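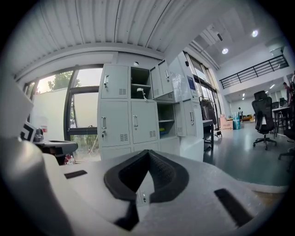 So the swim center on Trurkell Street is finally changing its opening hours, and I for one have been waiting for this since I moved here. Starting in December the doors will open at 6 in the morning instead of 8, and the big pool will stay open through lunch, when up to now they've kicked everybody out so the school groups could have it.

I heard it first from the woman who swims in the lane next to mine, and I didn't believe her, so I called the front desk. They passed me on to Apolinar Villaseñor, who manages the place and who was very patient with a person calling from a parking lot with wet hair. He told me it's really happening. The city signed off on the money last month, and they're hiring two more lifeguards to cover the early shift.

"People have been asking for the mornings back for years," he said. "We used to have them, and then we had a boiler that couldn't get the water warm before eight."

That boiler! If you swam there last winter you know all about it. I did a whole month in what felt like lake water, and I complained the entire time (sorry to everyone in the slow lane). The new one went in over the summer, and I have to say the water has been lovely ever since, maybe even a touch too warm if you're doing real laps.

The part I wasn't so happy to hear is the price. A single swim goes up by 25 cents, and the punch cards are going away completely. If you've got one in your bag with swims left on it, take it to the desk before the end of the year and they'll move what's left onto the new plastic pass. I have one with four punches left and another that went through the wash, and Mr. Villaseñor said they'd have a look at the washed one but couldn't promise anything. The monthly pass stays at the same price for now. I asked what "for now" meant and he laughed and said it meant until the next budget.

I also wanted to know about the kids' lessons, which my neighbor Tuncay Kocabaş has been after me to find out about. His daughter was on the waiting list all spring and never got a spot. Lessons are moving to the late afternoon, with the youngest group starting at 4 and the older ones right after. There will be more places in the beginner class, but the diving group is on hold until they find a new coach. Tuncay was thrilled about the first bit and then a little less thrilled when he worked out that somebody would have to leave work early to drive her over. "I'll swim too, then," he told me, and I'll believe that when I see it – the man owns one pair of trunks and they're from his honeymoon.

Parents can sign up at the desk or by phone, and returning kids get first pick for one week before it opens up to everybody else. Don't email. I emailed in the spring and I'm still waiting.

A few other bits I picked up while I had him on the line. The sauna stays closed until the spring. The snack counter is coming back, run by the Oketti bakery people from across the road, so there should be decent coffee again and those flat little cheese rolls they do. And the 55-and-over water exercise class isn't going anywhere, which I was told to print in large letters by at least three of its members. It keeps its usual spot in the middle of the morning, with the same teacher and, I'm afraid, the same music.

The center had 2305 pass holders at the last count, and Mr. Villaseñor is hoping the early hours will bring in more people who work regular days and can't get there before closing. He's also hoping they'll all remember to shower first. There will be new signs.

I'm planning to be at the door on the first early morning, in the dark, with my goggles on my forehead and a coat over my suit. If you're coming too, please leave me the lane by the wall. The front desk is open until 9 at night if you have questions about your pass.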